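Linen folding day at Floltach – 16/01/2019

Towels and tablecloths sorted at the Mikar rooms this week. 100 pieces in, 26 still to fold. Brown cloths first, says Margit Eide.

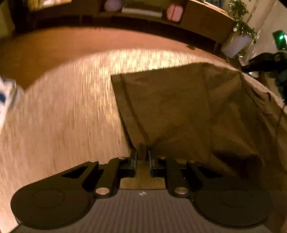 Brown cloth on the wooden tabletop.

Lace goes last – needs more room.

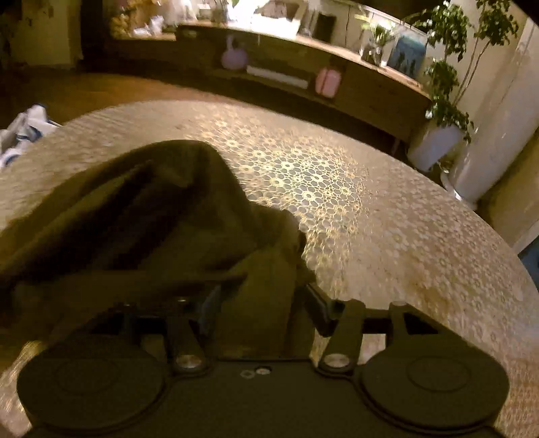 When can folded linen be picked up?
Any weekday after 8, at the Kerar desk.

Bags are 50 cents, bring you're own if you can.

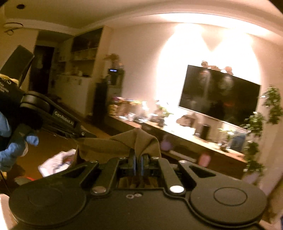 Brown cloth held up, a white one on the floor.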